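How Find and Replace Works
Mellus Computer Pages for Young Writers
June 6, 2023

A word processor stores your story as a long row of characters. A character is one letter, one number, one punctuation mark or one space. The program does not know what a story is. It does not know what a dog is either. It only knows which character comes after which.

Find and Replace is a tool that uses this row. You give it two pieces of text. The first is the text to look for. The second is the text to put in its place. The program starts at one end of the row and compares, character by character, until it reaches the other end.

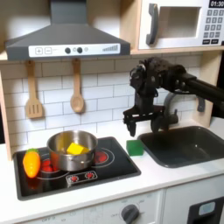 What Find does

Suppose your story is set in a town called Pamitz. Open the Find box and type Pamitz. The program looks for a capital P. When it gets to one, it checks whether the next character is a. If it is, it checks for m, and so on. If all six characters match, it marks the spot. If one does not match, it moves along and tries again.

A story of some 359 words takes much less than a second. Reading it yourself to find every Pamitz would take a few minutes, and you might miss one.

In many programs you can open Find by holding down Ctrl and pressing F. On a Mac, the key to hold is Command.

What Replace does

Now suppose you want the town to be called Plumton. Type Pamitz in the top box and Plumton in the bottom box. There are usually two buttons.

Replace changes one match and then moves to the next. You decide each time.
Replace All changes every match at once. A message may tell you how many changes were made, such as 12.

The new word can be longer or shorter than the old one. The program moves the rest of the text to fit. This can change where lines end, and it can push a sentence onto the next page.

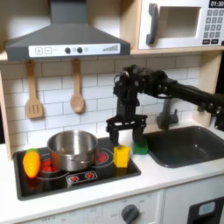

Toy kitchen with range hood and white microwave.

When Replace All goes wrong

The program matches characters, so it will also find short words inside long ones. If you change cat to dog, then catch becomes dogch and vacation becomes vadogion. In a long story this could happen 64 times before you notice.

Two settings help.

Whole words only. The program accepts a match only when it stands alone as a word. It skips catch. It also skips cats, so you will need a second search for that.

Match case. Capital and small letters are treated as different characters. With this setting on, cat does not match Cat. Use it when a name is also an everyday word, such as Rose and rose.

If the result looks wrong, use Undo right away. Undo normally takes back the whole Replace All in one step.

Finding things you cannot see

A space is a character, so you can search for it. Type two spaces in the top box and one space in the bottom box, then choose Replace All. Extra spaces between words will be removed. If there were three in a row, two may be left, so run it again until there are no matches. 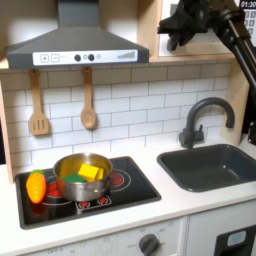 A reader wrote to us in May to ask why Find could not locate the name Baranauskienė in a school report. The report had 11 pages and the name was on several of them. The reader had typed it with a plain e at the end.

The last letter of that name is ė, which has a dot above it. Some programs treat e and ė as the same letter when they search, and others treat them as two different characters. To be safe, copy the name from the report and paste it into the Find box. You can also search for the first part only, Baranauskien, and leave off the last letter.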